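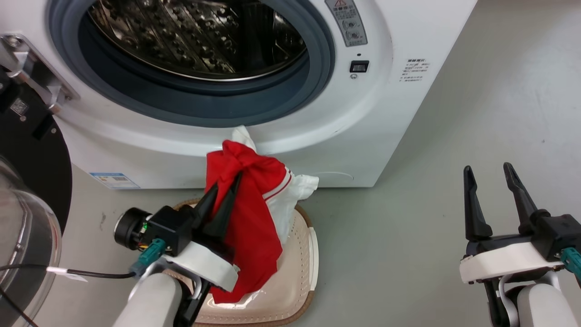 Tindport Residents' Desk replied on Monday that the fault on ticket 1161 had been read as a drainage problem, and asked whether the door had been left closed between loads.

Response from Vindthorpe Laundry Support: the report concerns a musty smell on clean clothes. Residents are asked to wipe the folds of the rubber door seal after the last load, leave the door ajar - overnight if possible - and run an empty cycle at 95 degrees once a month. Drum loads should not exceed 80 per cent of capacity.

Status: open, pending a second smell check in December.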